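Aux input cuts out on car stereo after adding satellite tuner

Posted in: Car Audio > Receivers and Tuners

dashrattle
I put a Plollano plug-in satellite tuner in my older sedan in December. It runs through the aux jack. Sound is fine for the first few minutes, then the left side drops out until I wiggle the plug. I paid $70 for the tuner and the cable came in the box. The dealer quoted me $239 for a new head unit and I would like to avoid that. Phone audio through the same jack does the same thing, but less often. Is it the jack or the cable?

3 replies

Kaewmanee
If the phone does it too, the tuner is probably fine. Try a different cable first. The one that ships with the Plollano has a thick plastic collar that keeps the plug from seating all the way in a recessed jack. I trimmed mine with a knife and it has worked since. An Irer cable with the slim plug also fits.

If a new cable changes nothing, the jack is worn. On most sedans of that age it is a separate part behind the trim, held by two clips – you don't need to pull the whole radio.

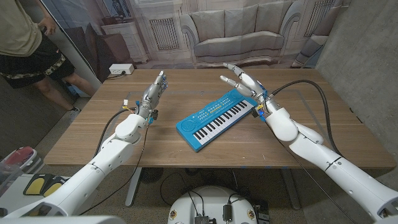 Robotic hand at the keys of a blue toy keyboard

Check the volume on the tuner as well. Mine came set very low, so I had the car stereo turned way up and every bit of noise came through. Set the tuner near 50 and bring the car volume down.

plosow_fan
get a better radio. mine is a Plosow and never had a problem

wagon18
Same thing in my wagon. It was the jack. The new one took 18 minutes to swap, most of that getting the trim off. Disconnect the battery before you start and have your radio code handy, some of them lock when power is cut. I would still try the cable first like the reply up top says.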